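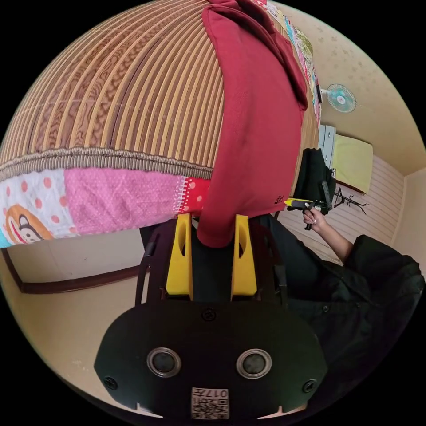 Slide 1: a gripper on the dark red top, and a second one in the hand

Okay, hi everyone, give people a minute to sit down. Leave the slide up while they do.

So I work at Prolby, and we fold clothes. Returns, mostly – people order a sweatshirt, send it back, and somebody at our Cornemthorpe site has to check it, fold it and bag it again. I did that for years before I moved over to the training side, and I still fold my towels the Prolby way (my kids think it's hilarious).

The part I want to talk about is what happened when the company decided it wanted machines to do some of the folding. Everybody pictured a truck pulling up with a robot in it. What we got first was a pair of grippers with handles on them and a sign-up sheet! You hold one in each hand, you pick up the garment with the yellow fingers, you fold it, and the recording goes off to be used for teaching the machine. Your hands are still doing the work. They just can't feel the cloth anymore.

Pause here. Ask who has ever tried to button a shirt in ski gloves.

It's slower, and I mean a lot slower. In my first week I kept pinching one layer when I wanted two, and I'd put the thing down and use my fingers without even thinking about it. You have to unlearn that. We run 3 sessions a shift now with real breaks between them, because your wrists let you know if you skip one.

Next slide.
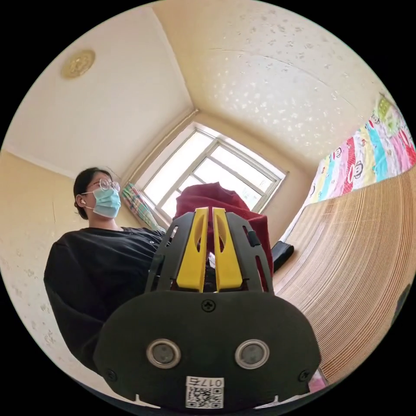

Uyên Thái asked at our May meeting who gets paid when the machine folds a sweatshirt the way she taught it to, and said she wasn't going to sign up for another session until somebody answered. She was right to ask it out loud. The answer she got then was pretty mushy, and it's a bit better now: recording time is paid at the trainer rate, and it's written down that it doesn't count against your folding numbers. What happens after the machine is up and running – still open. Don't oversell this part, there are people in the room who know.

Also mention that six people from our floor moved to recording and two moved back. One missed the chatter at the tables. I get it, you talk less with a gripper in each hand.

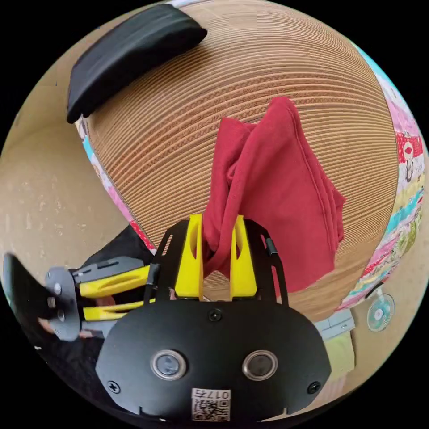 The other thing that changed is how we talk about the job. Before, if you asked Orysia Kushnir how she handled a soft, slumpy top, she'd say "I just do it." Now she'll give you ten minutes on where to take hold of a seam, and new hires get to hear it too. I'd keep that even if the machines never came.

If there's time, do the towel demo. Then questions, and send anything about pay rates to me by email.

Last updated: Saturday, July 26, 2025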